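How do you teach a robot to tidy up?

Posted 4 Dec 2018 by Darius Jõgi

Quick one today, kids. Lots of you wrote in asking the same thing. Who tells the robot what to do?

Short answer: a person shows it. With their hands!

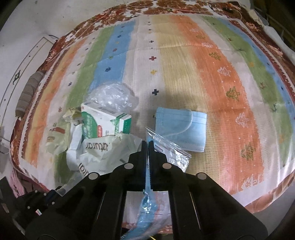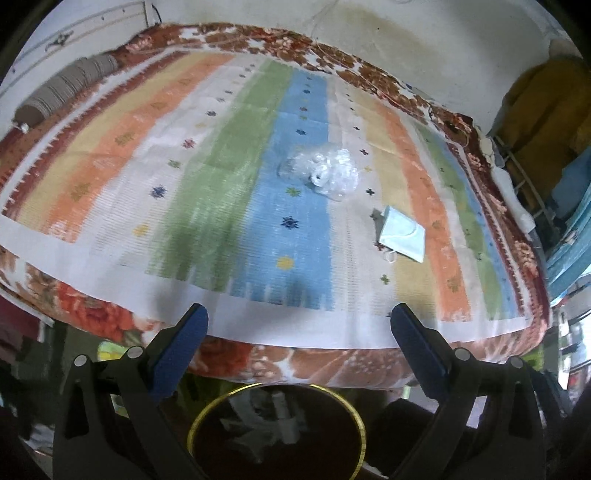 A striped bedspread, a black gripper, and a few things to pick up.

Think about how you learned to tie your shoes. Did somebody read you a list of rules? Probably not. Somebody did it slowly and you watched. Then you tried. Then you got it wrong, lots.

Robots can learn in a similar way. There are two main ways to show them.

Way 1: by hand. You hold a gripper, a bit like those grabber toys. Two fingers. Squeeze, they close. Let go, they open. A camera on the gripper sees what the fingers are up to. So you pick up a plastic bag, and the camera saves the whole thing. Later a computer looks at all of it and tries to work out when to reach, when to pinch, when to let go.

Way 2: by remote control. The robot arm is over there, you are over here. You move a handle and the arm copies you. Like a video game, only slower. Harder than it looks too!

Is one try enough? Nope. Not even close. In October my friend Aigars Jankauskaitė was teaching a robot called Staseck to put socks in a drawer. She did it 77 times the first day. By the end of the month, 1057 times. Staseck still dropped one sock in 7. Aigars was very tired of socks.

Why so many? Becuase nothing is ever quite the same twice. A bag crumples a new way each time. Clear plastic is extra tricky, you can see right thru it and it shines. A face mask is thin and floppy. A box is easier, it keeps its shape.

So the robot needs to see lots of bags. Flat ones, scrunchy ones, ones with a knot in. Different beds and tables too, or it might only know how to tidy in one room.

Try it at home. Get kitchen tongs (ask first). Put a sock, a small box and an empty paper bag on your bed. Pick each one up using only the tongs. No fingers! Now do it with one eye shut. Which was hardest?

Write and tell me. Next time: what happens when a robot squeezes too hard. Bring a banana.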